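# The Bag Goes Last

I moved to Urnatton in June with two suitcases and a bad habit of leaving the shopping in its bag. You know the one. You come home from the market, you set everything down, you answer one text, and at ten o'clock at night the grapes are still in there sweating next to the bread. I did this for years in Akthorpe and called it being busy.

What changed was the Olvera Street market, which has more than 300 stalls on a good Saturday and the thinnest plastic bags I've ever met. (I own canvas ones. They live on a hook. I walk past them.) Anything round wants to roll to the bottom of those bags, anything heavy wants to sit on whatever's soft, and the loop handles flop open the second you let go. 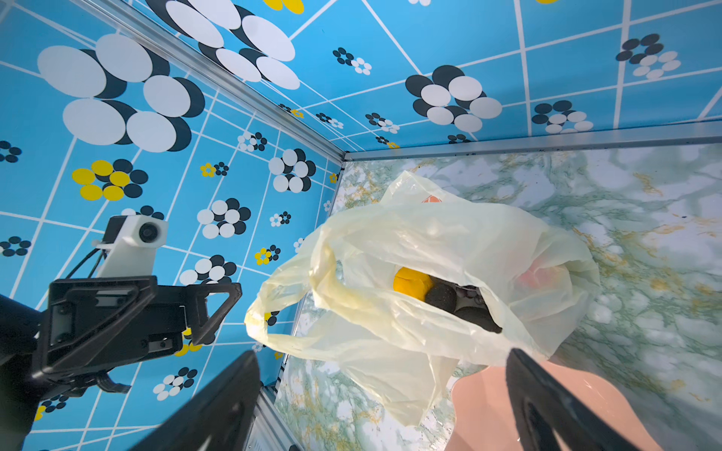 *Still in the bag, with a peach-colored dish close by.*

So now I have a rule, and it's a small one: the bowl comes out before the bag gets opened. If the bowl is already sitting there, I can't pretend I'll get to it later! Big things go in first, usually an avocado and whatever citrus looked good, and then grapes wherever there's a gap. I used to put grapes on the bottom because they were on top of the bag and came out first. Please don't do that. I scraped a lot of juice off a lot of china before I learned.

Papaya is the tricky one. It's too long for nearly every bowl I own, so I lay it across the top and let everything else hold it up. I buy them half green on purpose and turn them every morning while I wait for the coffee, and there are usually a couple of days in there when one end is ready and the other is sulking. I cut the ready end. My mother would be appalled.

The bowl matters more than I'd like to admit, too. I went through a tall glass one from Kendard that looked gorgeous and bruised everything below the second layer. Wide and low is the way to go, and I've got a real weakness for a wavy rim.

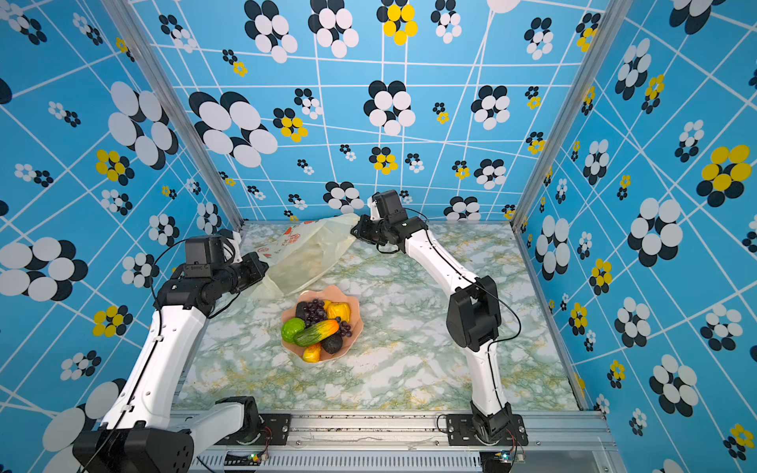 Nayeli Gallegos wrote in to say that I've got the order all wrong and the grapes should never go in the bowl, ever. Hers go straight to the refrigerator, unwashed, and she puts out a handful at a time. She also keeps her avocados on a separate plate until they give a little under the thumb, and she thinks I should too.

I tried it for a week. She's right about the avocados. The grapes I'm keeping where I can reach them, and they don't last long enough to go soft anyway.

As for the bag, it gets shaken out over the sink, flattened, folded into a strip and tucked in the drawer with the dish towels. That drawer is getting hard to close.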